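Saturday, late

What a day! I'm writing this with my feet up and a cup of tea going cold, because if I leave it until tomorrow I'll forget half of it. We finally made a proper start on the big room at Wanholm, and I am so pleased I could do a lap of the building (I did one, to be fair, when I went to find the broom).

Impi got there before me, of course, and had the windows open and the radio on. The plan was to sort the floor first, then the seats, then the lamps if we had any strength left. We didn't stick to it for more than ten minutes. Teemu turned up with cinnamon buns from Kokik, still warm in the bag, and everything stopped while we stood in a ring eating them and pointing at corners with sticky fingers.

I love that concrete floor more every time I see it. I was so set on covering it up back in June – rugs everywhere, I had a whole list – and now I want to leave as much of it bare as I can. It's such a soft, pale gray, and anything with color looks wonderful on it. The three red pieces especially! Put them down anywhere and they glow.
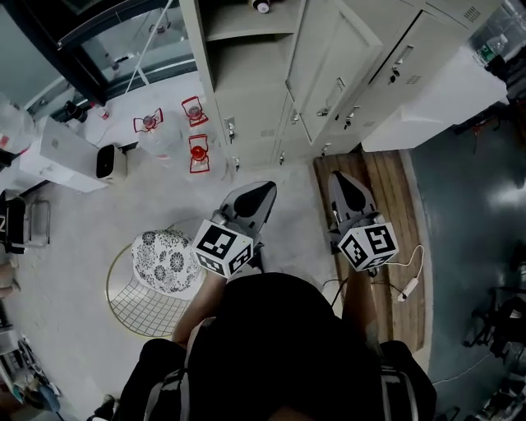 Red trio on the floor, the medallion stool, and the wooden board with its white cable.

The stool has my heart, though. Black and white flowers all over the cushion, and then that wire cone underneath with the gold rim, like something from a very smart café. Impi thinks it belongs by the lockers so people can sit to change their shoes. I want it out in the open where it gets noticed. We moved it back and forth so many times that Teemu offered to toss a coin, and we both said no at the same moment.

The cables still need a think. I'd like the white one tucked out of the way before anybody trips over it, and I have to measure how far it is to the wall. Teemu says the shop on Namthorpe Road has the flat covers you can walk on. Must write that down somewhere that isn't here.

We stopped at 7, hungry again, and went to Işık for soup and far too much bread. Drew the whole room on the back of the menu (they let us keep it!) and argued happily over where the long table should go. I still say under the window. Impi has gone home with the drawing, so she'll probably have moved it by breakfast.

Next time: bring the tape measure, ring about the cable covers, and buy more of those buns.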